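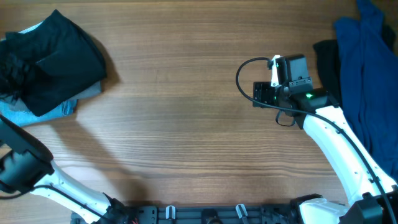 Folding setup on the wood table, folded pile at the left, more clothes at the right.

8th April

I spent most of this week on the delay between what the policy asks for and what the arms do. The laundry task has been stuck since December at a level where it works well enough to be annoying. I had blamed the model for that. Most of it was my own control code.

Some background. The policy takes in camera images and joint positions and puts out a short chunk of future joint targets for both arms. A separate process, which I call Stenard, reads those chunks and sends commands to the motors. The policy runs on a desktop machine under the bench. Stenard runs on a small computer of its own so a slow inference call can't stall the motors.

The problem was in the handoff. When a new chunk arrived, Stenard dropped the old one and started the new one from its first step. But the first step of the new chunk was planned from an image that was already old. I added timestamps on both sides and logged a few runs. From image capture to first command was 420 milliseconds. So every time a chunk changed over, the arms were told to go back to where they should have been almost half a second earlier. On a rigid part you might get away with it. With a sleeve between the fingers, that little step back is enough to let the fabric slide.

The fix has 2 parts. First, Stenard now looks at the capture time on each chunk and skips ahead to the step that matches the current time. Second, it blends the tail of the old chunk into the new one over 8 control steps. I tried a longer blend and the arms got lazy about closing on the cloth, so I went back.

I also had a clock problem. The two machines had drifted apart, and the skip was landing in the wrong place until I synced them properly. If you try this, check your clocks before you tune anything. I lost an afternoon to it.

I replayed 3,000 logged chunks through the old and new code before touching the hardware. The replay tool is part of Tredeo, my logging package, and it plots commanded position against time for each joint. The sawtooth at the chunk boundaries is gone on every joint except the wrist roll on the right arm, where there is still a small bump. I think that one comes from the joint limit clamp, which runs after the blend and probably should run before it.

Dark clothes are still the weak spot. Black on navy gives the policy very little edge to work with, and it sometimes reaches for a fold and treats it as a hem. No amount of timing work will help there. I have a branch that changes exposure per camera, but it isn't merged.

Next is moving the clamp, then rerunning the same replay set. The Stenard changes are on the main branch now. The config key for the blend length is in the readme, and setting it to zero gives you the old behavior at the changeover.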